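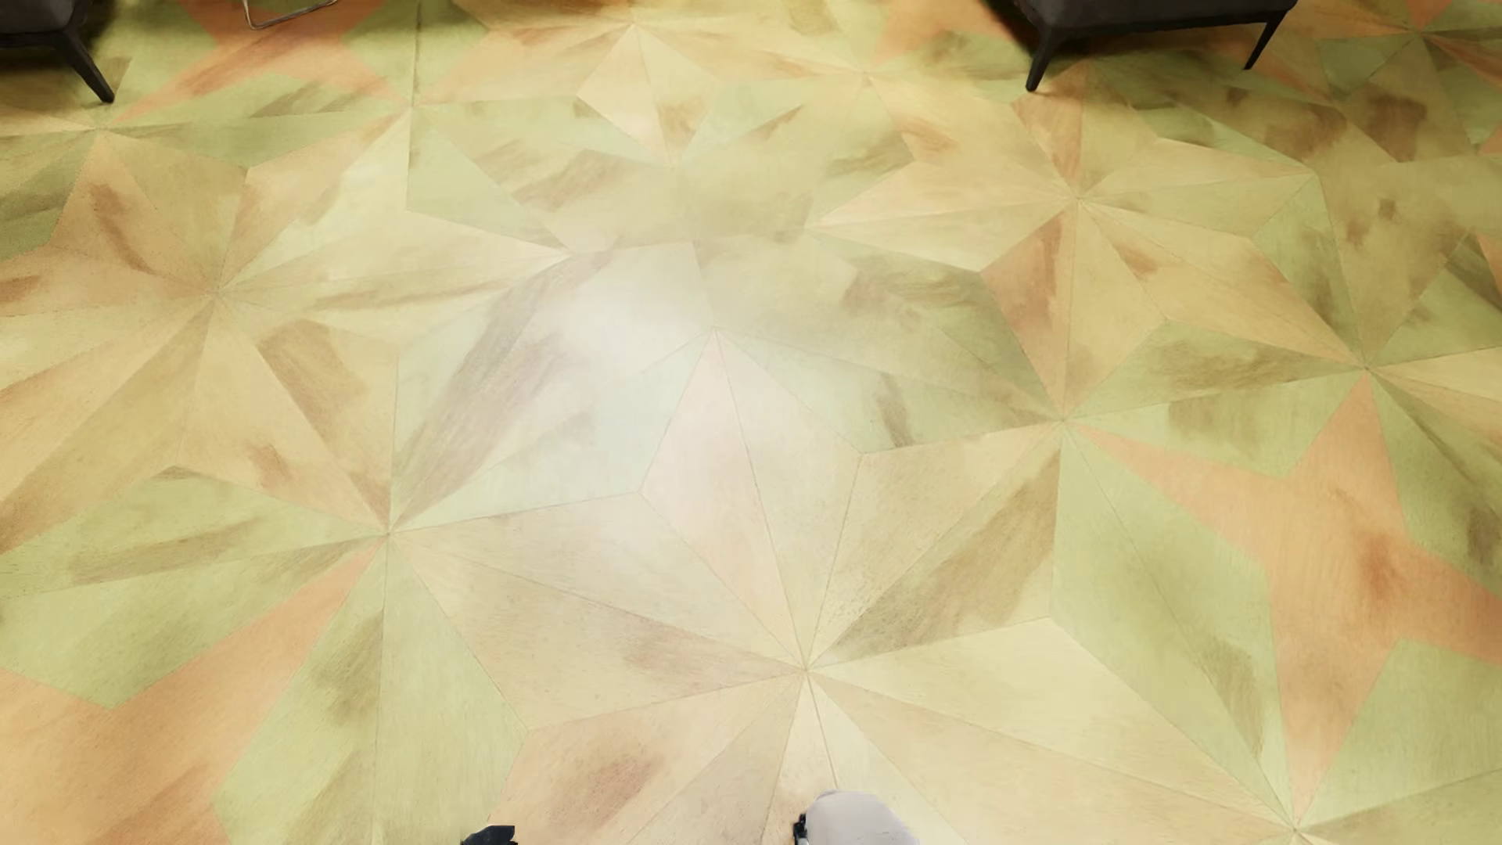 De quanto em quanto tempo é preciso limpar o filtro do desumidificador?
A cada duas semanas, se o aparelho trabalha todos os dias. Em casas com cães ou gatos, eu limpo todas as semanas.

4. Primeira utilização e limpeza

Escrevo esta parte com o meu Zusteo ligado ao lado, e confesso que na primeira vez fiz quase tudo ao contrário (liguei-o mal saiu da caixa, por exemplo!). Vamos por ordem.

1. Ponha o aparelho de pé e deixe-o repousar duas horas antes de o ligar. O gás do circuito precisa de assentar.
2. Escolha um sítio plano, com um palmo livre de cada lado. Em pavimentos delicados, cole os feltros que vêm no saquinho dos acessórios.
3. Encaixe o depósito até ouvir o clique. Sem clique não arranca, e a luz vermelha fica acesa.
4. Carregue em Ligar e escolha 55% de humidade. Eu uso 50% em março, quando a roupa não há meio de secar.
5. Feche portas e janelas - sim, também a da casa de banho.

Nota: o depósito leva até 3,000 ml, mas eu despejo-o antes de encher, que cheio é uma carga de trabalhos para levar até ao lavatório.

Para limpar o filtro:

1. Desligue e tire a ficha da tomada.
2. Puxe a grelha de trás pela patilha de baixo.
3. Passe o filtro por água morna, sem detergente, e deixe secar à sombra.
4. Volte a montar com a seta virada para cima.

Cuidado: nunca ligue o aparelho sem filtro nem o deite para o transportar. O Finlay Forsyth levou o dele deitado na mala do carro e depois esperou um dia inteiro antes de o ligar, por segurança.

Se aparecer o código E2, o sensor está sujo. Um pincel seco costuma chegar; se o código voltar, fale com a assistência da Sorkia e tenha à mão o número de série, que está na etiqueta por trás do depósito.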